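The **Prolance Bench Cell** is a one-arm disassembly station for refurbishers and repair shops that take in used desktop computers. We stock it, we install it and we service it. We also talk a fair number of shops out of buying it, so please read this page to the end before you call.

## The short version

If you tear down the same business desktop all day long, a cell may be worth a trial. If your intake is whatever comes off the truck, it is not ready for you, and we don't think it will be by next September either. Anyone who says a machine can take over your teardown bench today should be asked to bring one to your shop, with your scrap pile, and leave the engineer at home.

## What you get

- One arm with a two-finger gripper, wrist camera and force sensing
- Slotted aluminum worktable
- One printed fixture plate, cut to the parts you ask for
- Controller with Droltlow task software, one seat
- Two days of setup at your shop

Not in the box: a bench for the controller, a guard or light curtain, screw bits for anything other than the common case screws, and a person. You will still need the person.

The fixture plate deserves a word, as it's the piece buyers skip over on the quote. Parts that come out of a case have to go somewhere the arm can find again. A human drops a memory stick on the mat and picks it up later without thinking. The arm wants a pocket of the right size in a known spot, and when you change models you may well need another plate. Extra plates are printed to order.
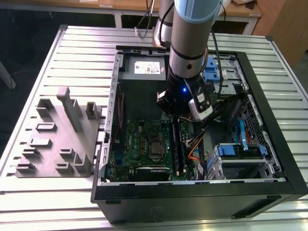 Budget floor space for two people to walk past each other on the open side. Shops tend to measure for the table and forget that someone has to load a tower, lay it flat and take the side panel off. The cell does none of those three. On the towers we've worked with, the panel is the quickest part of the job for a person and the least predictable for the arm, so we leave it with the person.

## What it does well enough

Memory is the good news. With a known board and the latches open, the arm gets hold of a module and puts it in the plate, and it does so without complaining about its back. Drive caddies with a decent grip edge are also fair game.

We ran our own bench trial on office towers before agreeing to carry the product. Over 100 memory pulls it finished 70 with no hand on the machine. The other 30 needed a nudge, a restart or someone reaching in. You may find that encouraging. Our bench lead, Chia-jung Kwan, did not: "I can clear a case in the time it takes to decide where to look first. But I can't do it at two in the morning, so let's keep testing."

That is a fair summary of where we stand on it too. The number worth watching is how often somebody has to come over, and the sales sheets rarely print it.

## What it does badly

1. **Cables.** Anything that bends is a problem. A ribbon moves when you touch its neighbor, and the position the camera saw a moment ago is no longer right. Power leads bundled near a connector are worse. Plan on unplugging by hand.
2. **Power supplies.** The screws are fine with the right bit. Getting the box out past the drive bays, with its wiring still threaded through the case, is a two-handed job and the cell has one hand.
3. **Processors.** The socket lever is thin and springy and has to be pushed down, sideways and up in that order. The arm can be taught this on one board. Teach it on a Dell board and you have taught it that board, and the next revision may put the lever somewhere else. We would not let it lift a processor you intend to resell.
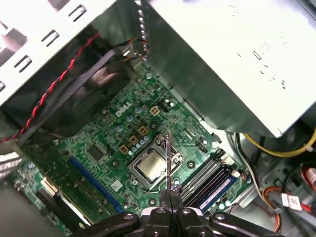
4. **Anything that has been repaired before.** Tape, a missing screw, a zip tie put on by the last owner. People work around these without noticing they've done it. The software stops and waits, and we'll give it credit for stopping.
5. **Glossy labels and bare metal.** Bright reflections confuse the wrist camera. Diffuse overhead light helps more than extra lamps do.

## Software

Droltlow is the task layer that ships with the cell. It is easy to learn, and recording a new sequence takes an afternoon if the part is simple. The older Vulgate package will still run on this controller, but we only support it for existing customers.

Both let you replay a recorded motion with small corrections from the camera. Neither one understands a computer. If a stick is missing from a slot, the arm may go through the motions of pulling it unless you've added a check. Add the check.

## Does it pay?

Do the math with your own wages and volume. Our rough line is 3000 towers a year of no more than two or three models. Under that, a second person with a good electric driver is the better buy, and we sell those too. The closest we have to a happy customer is Nic Aodha, a refurbisher with a long-running contract for one line of office machines. They sent 1125 towers through their cell in its first season, memory and drives only, with cables pulled by hand beforehand. They kept the cell. They also kept everyone on the bench.

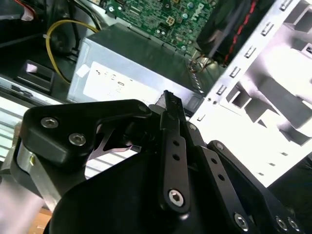
Reach is the other thing to check. The gripper is bulky next to the gaps inside a tower, and a case with a deep drive cage can leave it no way in at the angle you want. Measure the tightest case you handle, with the cage in place, and send us the numbers along with a couple of photos. We'll tell you if it's a no. Slim cases have nearly all been a no so far.

## Trial terms

We lend a cell for a paid trial of four weeks. You pick the machines - please don't pick nice ones. Keep a tally sheet next to the table and mark every time somebody touches the arm, the tower or the reset button. If you buy afterward, the trial fee comes off the price.

Spare fingertips, extra plates and replacement gripper screws ship from stock. Lead time on a full cell is quoted with your order. For trial dates, ask for the bench desk, open from 8 a.m. to 4 p.m.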